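Office Diary of the Deputy Minister for Families
Published by the Ranolham Regional Government

31 January 2023

The morning was given to the parental leave bill. The Deputy Minister met the drafting team at 8:30 to go over the changes requested by the upper chamber. The main question remains whether adoptive parents should receive the same period of leave as birth parents from the first day of placement. The Deputy Minister's position has not changed since August: they should, and the wording should say so plainly.

Hanne Hyvönen presented the responses to the public consultation, which closed last week. The office received 1121 submissions, of which 819 came from individual residents. Most were supportive. A smaller group of employers asked for longer notice before leave begins, and several foster families pointed out that a placement can be confirmed with only a day's warning. Both points will go to the drafting team. The Deputy Minister asked that every person who wrote in receive a reply, including those who did not agree with the bill.

At noon there was a short call with Eustaquio Meléndez, member for Zurnell, who became a father to twins earlier this month and is the first member to take leave under the proxy voting rule. He reported that the arrangement had worked for two votes and failed for a third – the form had been sent to the old address of the Clerk's office. The Clerk has been asked to correct the notice. The Deputy Minister passed on the good wishes of the whole department. 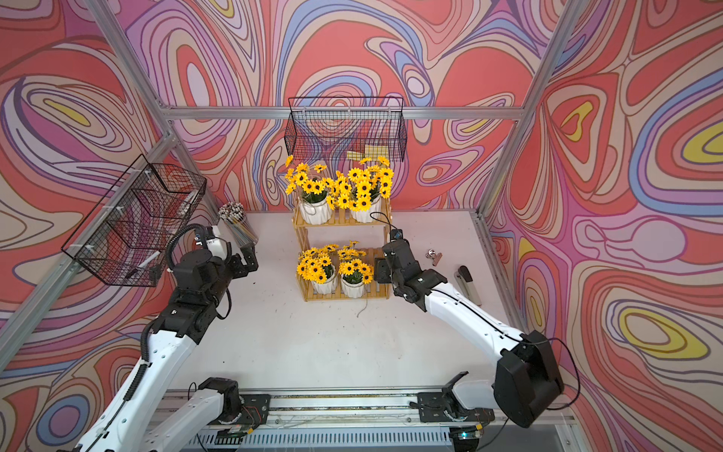 Afternoon: Fivar

The Deputy Minister traveled to Fivar by train, arriving 15 minutes late, and went directly to the town hall. The mayor and council had asked to discuss child care places for the coming year. The town has 87 children on its waiting list, and two of its centers cannot extend their hours without more staff. No commitment on funding was made at the meeting. A written answer was promised before the council sets its budget.

A visit to the Taheri family center followed. Parents there spoke mainly about the cost of care during school breaks, a matter that is outside the current bill but will be raised with the education department.

The return train was used for correspondence. The second reading papers are to be signed tomorrow morning, and the meeting on court fees for adoption has been moved to the afternoon to make room.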